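Workshop Notebook, Hepburn Racing Service
June, entry 5
Written up by Heather Baxter

Subject: rear shock rebuild and fork check, 400 practice bike, following the Clumstead meeting.

The bike came back from Clumstead with a complaint from Danylo Kostiuk that the rear end was kicking to the left over the braking bumps in the second half of each moto. He did not report it in the first few laps. Alistair Mackay had put this down to track condition at the time, and the rebound was opened 2 clicks between races without any change that Danylo could feel.

Shock removed at 8:30. Linkage bearings first: the lower one was notchy and had rust on the inner race. Replaced with the Prulton kit from stock. The upper bearing was serviceable and has been cleaned, greased and refitted. The linkage bolt shows light scoring on one side. It has been put back for practice use only and should not go to a race meeting.

Shock body opened at 10:00. The oil was very dark and smelled burnt. Reservoir bladder intact, but the nitrogen pressure was well under our usual setting before we released it, which fits with the fade Danylo described. Seal head worn. The shaft is straight and the chrome is unmarked. The piston band was replaced as a matter of course. The shim stack was laid out in order and measured against the build sheet, and one face shim was found to be slightly dished. Replaced like for like. We have made no change to the valving, so that the next test compares a fresh shock with a tired one and nothing else.

Running time on the shock at teardown was 1103 minutes by the bike's meter. Our own schedule calls for an oil change well before that. The previous change was entered on the sheet for the other bike — I have corrected both sheets and initialed them. Colleagues are asked to read the frame number before writing anything down.

Forks: left leg weeping slightly at the dust seal. Cleaned with film and wiped. Szu-yu Chiang is to look at it again after the first session, and if there is fresh oil on the leg the seals will be done as a pair. Oil height not checked today.

Sag has been reset with Danylo in full kit. He has gained a little weight over the winter and the preload collar went down by around one turn. Figures are on the setup card in the drawer.

Outstanding:
Order another linkage bolt and two seal heads from Itgate. Marion Leckie has the account details.
Recharge the nitrogen bottle. It will do one more shock at most.
Chain slider is thin at the front edge. Acceptable for now.
Alistair to walk the braking bumps with Danylo before the test and agree which corner we are judging the bike on.

Bike back on its wheels at 3:15. Not yet ridden.
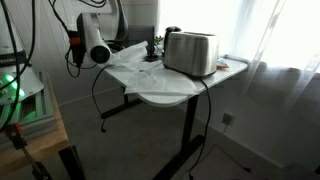 Toaster and kettle, with the plant.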